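Your heating bill this winter: what the new numbers mean

Sundolero members' newsletter, September 2022

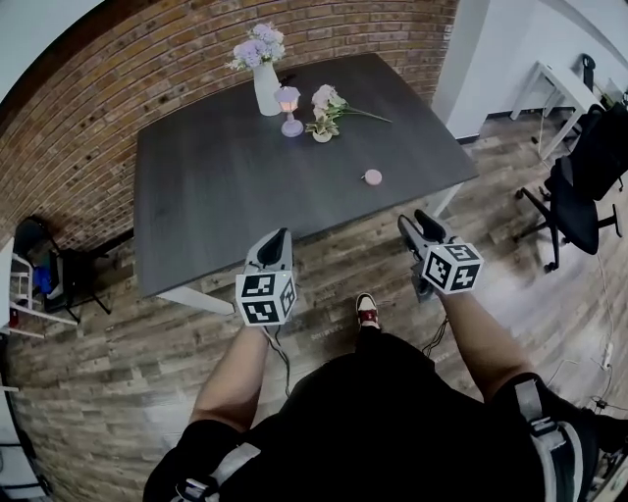 The new tariff

Many of you wrote to us after the letter from Vullia arrived, and most of the letters ask the same thing: is it a mistake? It is not a mistake. From next month a typical two-bedroom home on the Droltow heat network will pay 1,498 for the heating year, if the bill is paid by direct debit. If you pay on receipt of the bill, the price is 1,525. The difference is small, but it is easy to save it, and the form for direct debit is only one page long.

The price has two parts. The standing charge is what you pay for being connected, even when all your radiators are closed. The unit price is for the heat that goes through your meter. This time the standing charge stays where it was and only the unit price goes up, so what you do at home has more effect on the bill than in past years.

Why heat follows gas

Our heat comes from the boiler house at Trình, and the boilers there burn gas. Vullia buys this gas in advance, in portions, and the last cheap portion is finished. A wood chip boiler is planned, but it will not be ready for this winter and we do not want to promise something for the next one.

What you can do before the cold comes

Set the living room to 19 degrees and see if it is comfortable for you. Some people need it warmer, especially small children and older people, and then please keep it warmer. Bleed the radiators now. Move the sofa if it stands against one. In rooms you do not use, turn the valve down but do not close it completely – a very cold room can get damp.

Please also read your meter and write the number down on the day the tariff changes. If Vullia has to estimate, it can count some of your cheap units at the new price.

If you can't pay

Call Vullia before the due date, and not after it. You can ask for a payment plan, and they must answer you in 30 days. During this time they will not disconnect you. Plans agreed this autumn will be looked at again in February, when we will also know more about the price for spring.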